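From my kitchen table, 25/01/2022

Winter letter no. 16: the drawer problem

I spent most of last weekend on my knees in front of the kitchen drawers, and I want to tell you about it, partly because a few of you wrote in after the pantry letter asking what was next, and partly because my back hurts and I'd like the sympathy.

So, hardware! Handles, pulls, knobs, whatever your family calls them (my mother called all of them "knobs," even the ones that were plainly handles, and my aunt called them "grabs"). When we moved into the house on Bulis Street the kitchen came with the kind of little round knobs that have a porcelain face and a screw that goes loose every few months. I tightened them for years. I had a screwdriver that lived in the silverware drawer for this one purpose, in the slot where a normal household keeps the corn holders. Every guest we've ever had has pulled a knob right off and then stood there holding it with a terrible look on their face. It happened to the man who came to fix the dishwasher. It happened to my sister on Thanksgiving, with gravy on her hands.

Anyway, I finally gave up on them, and I did what I always do, which is spend far too long reading before buying anything. I had a spreadsheet. I had a folder of bookmarks. I sent my brother-in-law Kevin Escobar so many links that he stopped answering and started sending back a single thumbs up, no matter what the question was. ("Do you think these look too much like a hotel?" Thumbs up.)

A few things I learned, in case you're about to go down the same hole.

Measure the holes first. I know, I know. But if your drawers already have handles with two screws, the distance between the middle of one hole and the middle of the other is going to decide a lot for you, unless you enjoy wood filler. Mine had one hole each, for the knobs, so I had to drill the second one no matter what. And if you go from one hole to two, you have to decide whether the old hole becomes one of the new ones (in which case the handle sits off center and you will see it every day of your life) or whether you fill it and start fresh. I filled. The filler I had on the shelf was dried solid, so that was a trip to Redside Hardware before I had even plugged in the drill, and then a second trip, same morning, for the bit I'd assumed I owned.

Buy one before you buy all of them. This is the best advice I've got. I bought one handle in each of the 4 finalists and put them on with poster putty, and we lived like that for a couple of weeks. You learn so much! One of them caught the pocket of my bathrobe every single morning. One was so skinny that I couldn't get hold of it with an oven mitt on. One was gorgeous and cold and heavy and cost more than the drawer, and I'm still thinking about it. The winner was the one I'd liked the least on the website.

Make a template. You can buy a plastic jig for this, and I'm sure it's very good, but I used the flap of a cereal box with two holes poked in it and a line drawn down the middle. Tape it on, mark with a pencil, take it off, look at it from across the room, put it back on because you don't trust yourself, mark it again. Then drill from the front, with a scrap of wood clamped behind so the back doesn't splinter. I forgot the scrap on the second drawer. The inside of the second drawer is now between me and the dish towels.

The screws are never the right length. Our drawer fronts are doubled up, a front on a front, and the screws that came in the bag didn't reach. This was trip number three to Redside, and by then the woman at the register was asking how it was going. I bought a bag of the kind you can snap shorter with pliers. They're wonderful. I snapped a lot more of them than I needed to.

Now, the finish. I went back and forth on this for so long that my husband asked if we could have one dinner where it didn't come up. Our faucet is chrome, the lights over the sink are black, the old hinges are something brownish, and every article tells you that you can mix metals as long as you do it "with intention." I don't know what my intention was. I wanted it to look warm in there in January, when it gets dark before I've even thought about supper and the whole room goes the color of a filing cabinet.

My friend Ye (you'll remember her from the lemon bars) thought I should go black and be done with it. Black hides everything, she says, and she has a point, she has toddlers and her kitchen looks terrific. But I kept drifting back to the yellow end of things. I grew up with a big old desk in the hallway with worn brass pulls on it, and when I was little I used to flick them up and let them drop while my dad was on the phone, and he'd wave his hand at me to stop without ever looking around. I think that's what I was shopping for, if I'm being truthful. You can't buy that one. 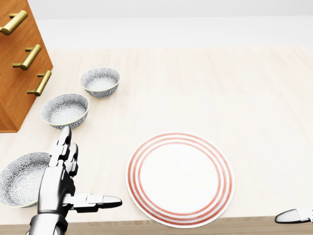
My drawers are maple, and pale, and that was the other half of the trouble. Everything I loved online was on darker, redder wood, and I'd fall for the handle when really I was falling for what was behind it. Polished brass bars against a warm orange-brown grain, held out on their short posts like that, get me every time. The gold looks almost like it grew there. Put the same bar on our maple and it's a bit like wearing your good earrings to the dentist. So I went one step duller, to a brushed finish, and I kept the bar shape, because the bar shape was the part that solved the oven mitt. You can hook a couple of fingers behind a bar. You can hang a dish towel on it. You can open it with your knee if you have to, though I wouldn't make a habit of it.

A note on cleaning, since two of you have already asked (hello, Thursday book group). Some brass has a clear coat on it and some doesn't, and you want to know which you've got before you go at it with polish. The coated kind just wants a damp cloth and a dry one after. The bare kind will darken where people touch it, and you can either polish that off or decide you like it. Mine are coated. I emailed Jostex, the little shop I ordered from, to ask, and got a nice reply within the hour, plus a long paragraph about beeswax that I hadn't asked for and enjoyed very much.

What I'd do differently: I'd start with the drawers nobody opens, like the one with the birthday candles and the takeout menus, and get my mistakes over with there. I started with the silverware drawer, front and center, and that handle is a hair lower on the left. My husband swears he can't see it. Kevin came over on Sunday, had a cup of coffee, looked straight at it and gave me a thumbs up.

The old knobs are in a coffee can on the back porch. If anybody local wants them for a craft project, or a birdhouse, or to torment your own guests, they're yours. You'd have to come pick them up, and bring your own screws, because half of those are gone.

Odds and ends

Thank you for all the soup recipes! I've made the white bean one twice. I left out the celery both times and I'm not sorry.

The seed swap is back on for June, same spot, same folding tables. If you have extra pots, please hang on to them for me. I was short last year and people were carrying home tomato starts in coffee cups.

Somebody asked what happened with the pantry shelf, the one that sagged. It still sags. I moved the canned goods to the floor and put the cereal up there, and we've all agreed not to look at it until spring.

Next letter will probably be about the hall closet, unless the hall closet defeats me, and then it'll be about pie.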